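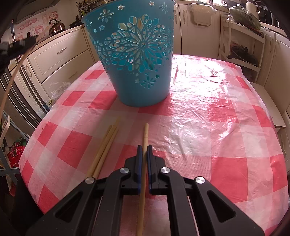 Chopsticks and blue basket on the checkered tablecloth

When to go to the Laizer plateau, and is it too cold in December?

Posted by Faith Lukumay

Hello to all. I plan a trip with my mother, and she has 75 years. We want to stay some nights in Flisesis and then go up to the Laizer plateau by bus. Our holiday is possible only in December or in April. I read on one page that December is dry and on another page that it rains every afternoon, so I do not know which one to believe. My mother can walk well but she does not like cold nights, and I do not like to drive on wet mountain roads. Which month is better for us? Also, must we book the bus before, or can we buy the ticket at the station? Thank you for your patience with my English.

Oltex

Both pages are right, but they speak about different places. Flisesis is on the coast side, and there in December you have rain after lunch, usually short. The village on the plateau is at 1178 meters and the hills stop most of the clouds, so the days are dry and clear. The nights are cold for this same reason. Inside the guesthouses there is often no heating, only blankets, so ask for a second one when you arrive and not at ten in the evening, when the owner sleeps already.

In April it is the contrary. The coast is pleasant, the plateau has fog in the morning, and the road has mud on the last part. I went in April two times and one time the bus had to wait nearly 60 minutes before a truck was pulled out.

For your mother I would choose December, with four nights in Flisesis and 2 on the plateau. Take the morning bus, because the rain on the coast road begins later. In December you should buy the ticket one day before, at the window inside the station. The men outside sell tickets too, but for the small vans, and these have no space for the legs.

Bring soft shoes for the old streets. The stones there are very smooth.

Pornness

april is cheaper. we paid much less for the room and the beach was quiet. did not go to the plateau so i can't say about the fog

Faith Lukumay

Thank you both. I showed the answers to my mother and she prefers December, if there are enough blankets. Oltex, do you remember if the morning bus makes a stop on the way? For her this is important.

Oltex

Yes, one stop, at the bridge, long enough for a tea. The toilets are behind the shop and you need coins.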